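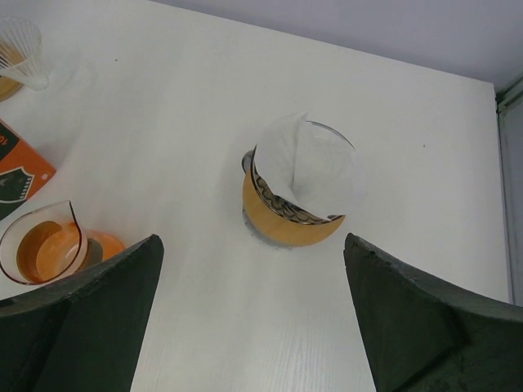 Most houseplants that come to me in a sorry state have the same trouble, and it's in the roots, where too much water has been sitting for too long. I've been repotting plants for friends and neighbors for 17 years, and if I could hand every new plant owner one habit, it would be checking the container before buying the plant. A round, cup-like vessel in a warm yellow-orange or light tan, set on a plain white tabletop, has a shape I'm fond of, and something along those lines can make a lovely home for a small plant once you've sorted out the drainage. So let's sort out the drainage! I'm going to take you through moving a small houseplant into a cup, bowl or decorative pot, and I'll try not to wander off topic too often (no promises).

What you'll need

A small plant, a container, fresh potting mix, a plastic nursery pot that fits inside your container with a little space around it, a spoon, a chopstick, old newspaper, and a watering can with a narrow spout. Scissors are handy too. You can buy a proper little trowel, and I own two, but I still reach for the kitchen spoon nine times out of ten.

Picking the right size

Go up one size only. I know how tempting it is to give a plant a great big pot so it can "grow into it," and I did this for years with my peace lilies, poor things. The roots can't drink all the water that the extra soil holds, so the soil stays soggy and the roots start to rot. A finger's width of new soil all the way around the root ball is plenty.

If your container has no hole in the bottom, you have a choice to make. You can drill one, if the material allows it and you have the right bit and some patience, or you can use the container as an outer cover and keep the plant in a nursery pot inside. My friend Patricio Gaete drills everything he owns, and he has a fine collection of cracked cups to show for it. I go for the nursery pot.

Please don't count on a layer of pebbles to make up for a missing hole. My grandmother swore by pebbles and so did I, for ages, but the water just collects a bit higher up in the soil and the roots end up closer to it.

Step 1. Water the plant the evening before

A plant that has had a drink slides out of its old pot more easily and handles the move better. Let it drain well overnight.

Step 2. Ease it out

Lay the newspaper down first. Tip the pot on its side, hold the base of the stems loosely between your fingers, and squeeze the sides of the pot until things loosen. If it won't budge, run the chopstick around the inside edge. Never pull on the stems, however cross you're getting.

Step 3. Look at the roots

Healthy roots are usually pale and firm. Mushy, dark or bad-smelling ones should be snipped away with clean scissors. If the roots have been going in circles, loosen them gently with your fingers, starting at the bottom. You'll break a few and it will be fine, I promise.

Step 4. Fill in the soil

Put a little mix in the bottom of the nursery pot and set the plant on it. The top of the root ball should end up just below the rim, so you have room to water. Spoon more mix in around the sides and settle it with the chopstick, poking softly so you don't leave big air pockets. Don't press it down hard! Keep the plant at the same depth it was before, with no fresh soil heaped up against the stems.

Step 5. Water, drain, and wait

Water slowly over the sink until it runs out of the bottom. Leave it there until the dripping has stopped, then lower the nursery pot into your pretty container. Keep it out of strong sun for 5 days or so while it settles in. A few droopy leaves in that first week are nothing to fret over.

Afterward

Before each watering, push a finger into the soil to the first knuckle. For most leafy plants, water when it feels dry at that depth. Cactuses and succulents want to dry out a good deal more. Lift the inner pot out now and then and empty any water that has gathered underneath.

Skip the plant food for a month or so if your mix already has some in it (check the bag). I like to do all my repotting in March, when the days are getting longer and the plants are waking up, though a plant with rotting roots shouldn't be made to wait for spring. Get that one out of its pot tonight.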